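Summer Vests: Notes on Folding and Storage

Posted 16th June

The review of the household's summer clothing, postponed since February, has now begun. It is my intention to record the method adopted, as several readers have written to request it following the earlier entry on winter jumpers.

Sleeveless tops are to be dealt with first. Each garment is laid flat on the board and smoothed by hand from the neckline to the hem. The sides are then brought in to the middle, and the length is folded in 3. Garments with contrasting trim should be aligned by the trim, as the side seams are seldom a reliable guide.

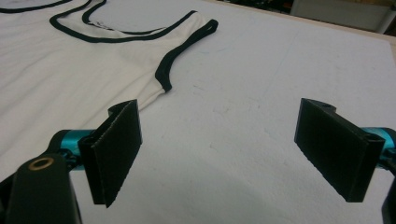 White tank top with black binding, laid flat before folding.

Ms Hongmei Duan has written to recommend rolling in place of folding. Her suggestion was given fair consideration and tried for a week, but the rolled vests did not stay upright in the Barmont drawer, which is about 60 cm wide. Folding has accordingly been retained.

Shorts and linen shirts will be covered in the next entry. Correspondence on the subject of socks remains open.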